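The Well at Skitska

My aunt left me the house in Skitska and the well that came with it, and the well was supposed to grant wishes. The lawyer read that part out in the same voice he used for the septic tank.

I drove up in March. The woman at the gas station in Burby told me her sister had wished for twins and got them. I asked how long the sister had waited. Twelve years, she said, and then looked at me as if I were the one who had said something foolish.

People came anyway. They parked on the verge and walked across my grass with coins in their fists. A man from Brunton wanted his hearing back. A couple wanted rain, and when it rained eight days later they mailed me a thank-you card and 20 dollars. It rains a lot in Skitska. I kept the 20 dollars.

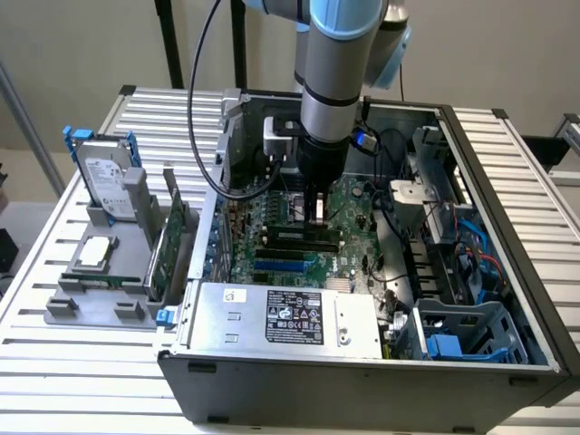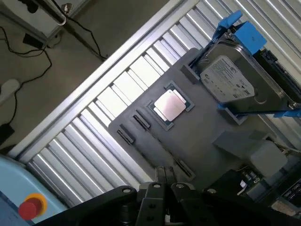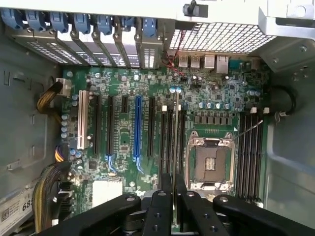
The open computer case and the gray board, on the metal-ribbed surface.

By summer I had started writing the wishes down, mostly to prove a point. I got to 40. Of those, 14 had come true, if you were generous about the word true. One woman had asked for her husband to come home, and he did, for his fishing gear.

I read her the list when she stopped by again. She listened to all of it.

"So 14," she said.

"Fourteen that would have happened without a hole in the ground."

"Did you ever try it yourself?"

I told her I didn't see the sense in it. She gave me a dime and drove back to Hesley.

The dime sat on the kitchen windowsill for a week. Then one night I took it outside in my slippers, feeling like an idiot, and dropped it in. I stood there waiting for the splash, and I was still standing there when the porch light went off behind me.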